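Fibre to the Node or Fixed Wireless? Broadband Options for a Small Town
Project report, Networks and Society unit
Viera Murín
September 29, 2023

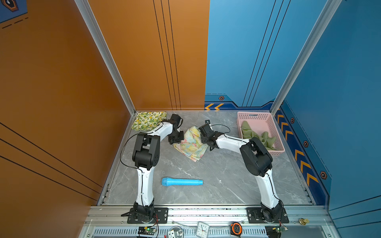
1. What I set out to do

Compare two ways of getting decent home internet into a town like Stotuna, which has 894 premises and still runs mostly on old copper. Option one is fibre to a street cabinet and then copper the rest of the way. Option two is fixed wireless from a tower on the ridge. I left satellite out, my supervisor said the scope was big enough already.

2. Background

Copper phone lines were built for voice. Fine for that. DSL squeezes data onto the same pair using higher frequencies, but those frequencies die off fast with distance. A house next to the cabinet gets a good service, a house past the footy oval gets a lousy one. Water in the pits makes it worse, and Stotuna gets a lot of rain in February.

Fixed wireless skips the copper. An antenna on the roof points at a tower, and everybody in that sector shares the capacity. Good line of sight matters. Hills and big gum trees are the usual trouble.

3. Method

Desk study mostly. Used the town plan to measure cable runs from each proposed cabinet, then a standard attenuation table to estimate line speed. For wireless I used the terrain profile tool in Oltuvau, which draws the path from tower to roof and flags obstructions. Picked 14 addresses, spread across town. Also phoned 3 residents to ask what they use the internet for — answers were streaming, school work, and one bloke who runs bookkeeping from home and needs uploads to work.

4. Findings

Cabinet option: the addresses in the middle of town did well. The ones along Cambridge Road did not, the copper there loops back past the old exchange before it goes anywhere useful, so the real run is much longer than the map distance. I missed this the first time and had to redo the whole table.

Wireless option: all but 2 addresses had a clear path. Both blocked ones are down in the gully near Siu Creek. A taller mast on the roof might fix one of them. Evening congestion is the bigger worry, and I could only estimate that becuase I had no real traffic data.

Cost: did not get proper quotes. Cabinets need power, pits and a licence to dig up the verge. The tower needs one site and a backhaul link, but the gear gets replaced sooner.

5. Discussion

I lean towards a mix. Cabinets for the town centre, wireless for the outer roads. The council would probly prefer a single system as it's easier to maintain and explain to ratepayers. Fair enough.

Weak points — small sample, no site visit, weather not modelled at all. Attenuation table assumes copper in good nick.

6. Still to do

Redo the wireless paths with tree heights added. Ask the council for pit records. Fix the axis labels on the speed graph in Appendix B, they are in the wrong units.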